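Brornen Center Approves Two-Stage Purchase of Robotic Handling Equipment

May 7, 2021

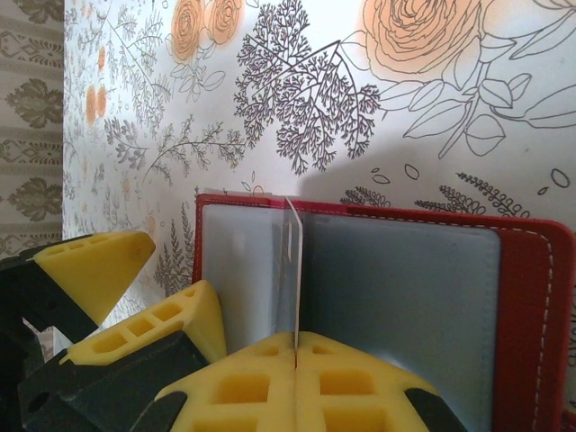

A budget that leaves out replacement finger pads is a budget for one year only, the Akinola workshop remarked in its written response to the plan, and it asked that consumable parts be given their own line before any order was signed. The request was accepted. The final version of the equipment plan, approved this week by the Brornen Center for Applied Handling, sets money aside for pads, cables and fasteners through the end of the second year of operation.

The plan covers the purchase of 7 robotic workstations for the center's small-object program, which studies the handling of cards, sleeves, folders and similar thin items. Stations will be bought in two stages. Three are to be ordered at once from Kalavance, the supplier selected after an open call for bids. The remaining four will be ordered in October, provided that the first group has passed its acceptance checks.

Each station will consist of one arm, a gripper, a small camera mounted at the wrist, a controller and a work table. The center will buy the tables separately through its usual furniture contract, as the price quoted with the arms was judged too high.

Thin and flexible objects received particular attention during the planning period. A card that bends slightly under pressure places different demands on a gripper than a rigid block, and the center asked all bidders to state how their equipment would grip such items at an edge without creasing them. Bids that gave only a maximum payload were returned with a request for further detail. Soft, replaceable pads were listed as a requirement for every station, and bidders were asked to quote for them by the set.

In preparing the plan, staff reviewed 446 hours of workstation logs from the existing equipment. The review showed that 158 of those hours were lost to waiting for parts or for service. It also showed that most of the delays involved inexpensive items that had not been kept in stock. The center will now hold a reserve of pads and mounting hardware on site – a practice already followed at its Skultadska branch – and will record each replacement against the station concerned.

The plan also addresses floor space. Two of the first three stations will be installed in the ground-floor laboratory, where electrical work has been completed. The third will go to Skultadska, where it will share a room with the branch's storage shelving until an adjoining office is vacated. Departments that currently use the ground-floor laboratory for meetings are asked to make other arrangements through the scheduling desk.

Training for operators is included in the purchase price for the first stage only. Departments wishing to send additional staff in the second stage should include the cost in their own budget requests. A total of 383 training hours has been reserved with the supplier, to be divided among departments according to the number of stations assigned to them. Unused hours may be carried forward to the second stage but may not be exchanged for equipment or spare parts.

Service terms were the last item to be settled. The agreement with Kalavance provides for on-site repair during the warranty period and for remote support after that. Akinola will continue to maintain the center's older arms under its present contract, and its technicians will have access to the new stations for routine inspection. Repairs to the new arms during the warranty period are reserved to the supplier.

Departments that expect to use the second-stage stations should submit a statement of need to the equipment office. Statements should list the objects to be handled, the expected hours of use per week and any special requirements for lighting or power. Forms are available from the office on request.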